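4.2 Tribute posts by fellow musicians

The second group of posts came from other performers. We collected public messages written after the deaths of 38 recording artists and kept only those signed by a working musician, which left 902 posts. Two coders, Bassey and Tshabalala, read each one and marked who it spoke to: the dead artist, the family, the fans, or no one in particular.

Most posts spoke straight to the artist. The writers used first names or stage names, asked questions that could not be answered, and often brought up a recent meeting or phone call. Posts of this kind were short and went up early, many of them before the family had made a statement. Posts addressed to fans came later and were longer. They tended to carry practical news such as a funeral fund, a change of venue or a request to stop sharing a rumor.
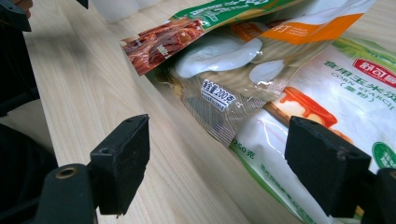

Figure 3. Food packages on a wood-grain tabletop, with two black gripper fingers.

Genre made less difference than we had expected. Rappers quoted the artist's own lines more often than gospel or pop singers did, but the share of posts that spoke to the artist was close to the same in all three. Career stage mattered more. Newer performers usually named a song or a show that had helped them start out, while older ones wrote about touring and shared studio time.

Amato and Shimada, in their earlier study of the Ellby message boards, found that fans copied the wording of the first well-known musician to post. Our material shows the same pattern among musicians themselves – a phrase used in the first hour often came back, with small changes, through the rest of the day. We did not try to trace each phrase to its source.

Posts that had been deleted before collection began in April are missing from the set, and we can't say how many there were. Private messages and voice notes were left out as well. Section 4.3 turns to the replies under these posts, using the coding sheet developed by Daneshvar.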